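Our bathroom, one year later

August 2021

Last spring I wrote here that we would renovate the bathroom "in a few weeks". Some of you have asked me since then how it went, so now I try to answer properly. The short version is that we have a bathroom, I like it, and I would do several things differently.

Our flat is in Tillidberg, on the third floor of a house with thick walls and very old pipes. The bathroom was long and narrow, with a bath along the wall and a washbasin so small that the water ran down your elbows to the floor. The toilet was in a separate little room beside it, without a window. We wanted to take down the wall between the two and make one room.

Three firms came to look. One never sent a price. The second sent a price which I will not repeat. The third was Cekard, a small firm from the other side of the river, and we chose them mostly for the reason that they answered my questions in writing. My spoken English with builders is not so good, especially when they talk with a pencil in the mouth.

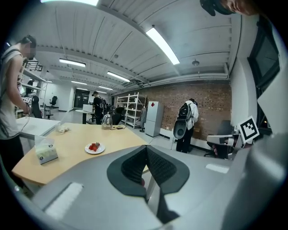

The wall came down in one morning. Behind it was a second pipe which was not on any drawing, and the work stopped for 9 days until the plumber could come back. I was quite angry then. Now I think we should have opened a small hole in the wall before we ordered anything, and I advise everyone with an old house to ask for this.

The tiles were the hardest part for me. I had fallen in love with a dark green tile from Skivia, but on a whole wall it would make the room like the bottom of a lake. In the end we used it only inside the shower and took plain white ones for the rest. We needed 496 of the white ones, and I ordered 50 extra. My husband laughed about it. We have seven left, and he does not laugh any more.

The washbasin is from Azimi and it is wide enough for two people. Under it there are two deep drawers instead of a cupboard with doors. This is the change I notice every day, as before I had to kneel on the floor to find the toothpaste — now I only pull. The upper drawer has a cut-out for the drain, so it holds less than it seems in the catalogue. Please check this before you plan where everything will go.

For the floor we chose a grey tile with a rough surface. It is very safe with wet feet, but it keeps the dirt, and a normal mop does not help much. I use a brush with a long handle and a little vinegar soap. If I could choose again, I would take something between rough and smooth.

We did not put in floor heating. It was nearly the last decision, the money was almost gone, and we said that we could live with slippers. In April I still thought so. Ask me again in January.

There was also one thing we did ourselves, the painting of the ceiling. It took us two weekends and three coats, and from the door you can still see where I began and where my husband began. He says it is the light.

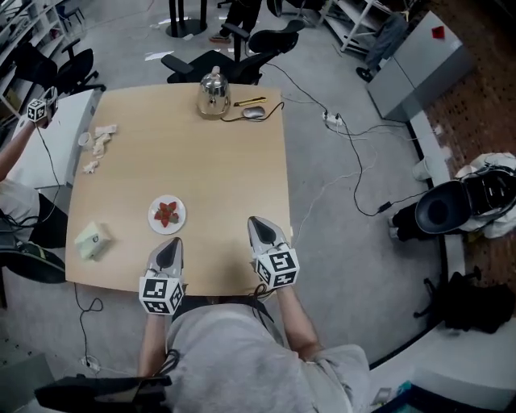 What is still not finished

The mirror is leaning on the wall in the corridor. It is heavy, and the tiles are hard to drill, so we wait for Cekard to come back with the right tool. Also the fan makes a noise like a small aeroplane when the door is closed. I have written to them about it and they promised to look at both on the same visit.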